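## Laundry notes: folding jersey tops

The Montes linen room handles 800 items in a normal week, and 123 of the last batch were plain cotton-type tops in the smaller sizes. These are the items most often returned to the folding table. Su-chen Cheung has gone through the returns and the advice for June is set out in this item. It replaces the sheet pinned up beside the Belance shelving.

The main fault is twist. A light top comes out of the pile as a rope, with one sleeve inside the body and the hem turned over on itself. If it is folded in that state the creases are set by the weight of the stack, and the finished piece is wider at one end than the other. Smoothing by hand from the middle outwards does not remove a twist. It moves it towards the hem.

The cloth has to be opened before it is laid down. Take it at two points as far apart as possible, lift it clear of the surface and draw it out sideways until one half comes straight. 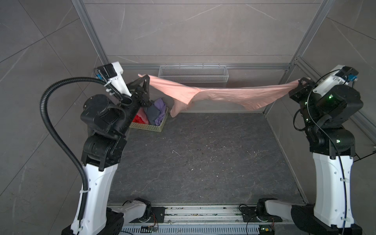

Keep the tension moderate. Jersey stretches more across the width than along the length, and a neckline that has been pulled hard will not lie flat afterwards. If a corner still hangs down, lower the whole piece, let go at that end only, and take a new hold on the hanging corner. Do not shake the garment to free it. Shaking brings the sleeves forward and the work has to be started again.

Daichi Hattori timed both methods over one batch. Lifting and opening first took 27 seconds for each top, and smoothing on the surface took 17. The second figure leaves out refolding, which was needed for almost every piece with a turned hem.

When a top has dropped into a heap, look for a flat part with a straight edge. It is usually the hem or a sleeve end, and it gives a better starting point than the thick part of the bunch. Hold a single layer where possible. Check the surface of the cloth for lint and small specks at the same time, and put marked pieces in the Andar tray for inspection before any folding is done. 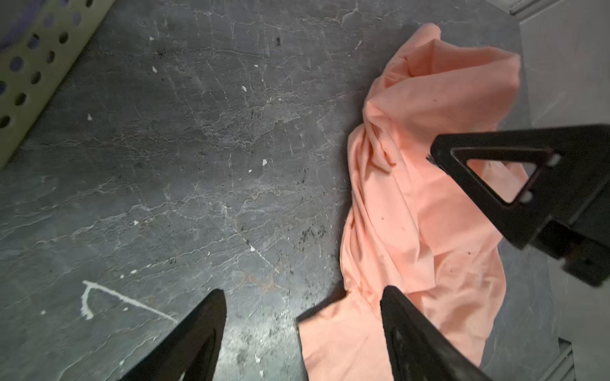 ## Stack heights and labels

Light tops are to be stacked with the folded edge facing outwards and the neckline at the back. Stacks on the upper shelf should stay below the label strip. Heavier knitwear goes on the lower shelf and is not mixed with jersey.

The new Drandard labels are in the second drawer. Use the narrow ones for tops and keep the wide ones for sheets and towels. Old labels should be taken off completely before a new one is applied, as the scanner reads whichever code it meets first.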